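Robots can practise in a computer first

Before a real robot picks up anything, it often practises inside a computer. The computer draws a pretend room with pretend furniture, and the robot moves around in it. This is called a simulation.

A robot's "hand" is called a gripper. The simplest kind has two fingers that open and close. At Wadano, Anneliese Lindemann's team tries out grippers in simulation on Saturday mornings. One of their tests uses a plain block.

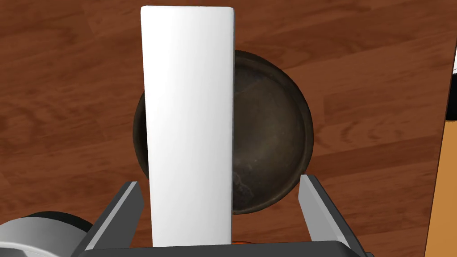 A white block between the two fingers of a gripper, with a dark bowl behind it.

The fingers need to be wider apart than the thing they are going to hold. If one finger bumps the block first, the block can tip over. The team gives each gripper six tries, then changes one setting and gives it six more.
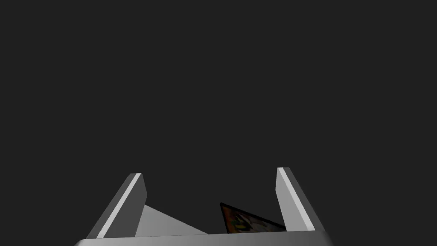
A camera near the gripper gives a close-up view, but it can miss what is happening in the rest of the room. A second camera further back can help with that. Programmers compare both views when they want to work out why a grab went wrong.
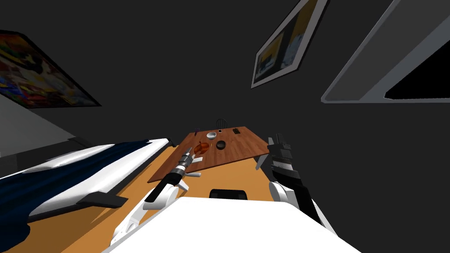

Do both of a robot's hands have to be the same?
They can be different. A two-finger gripper is easier to control. A hand with more fingers can hold things in more ways, but it has more joints to move.

The program that tells the arm where to go is called the controller. Wadano is comparing two of them, named Broler and Doolan. Each one gets the same jobs to do, so the test is fair. 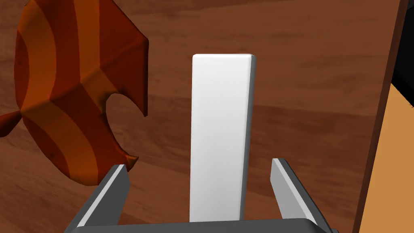
Open fingers on either side of the block. The striped object is orange and reddish-brown.

Try it yourself: pick up a pencil using just your thumb and one finger. Now try a book.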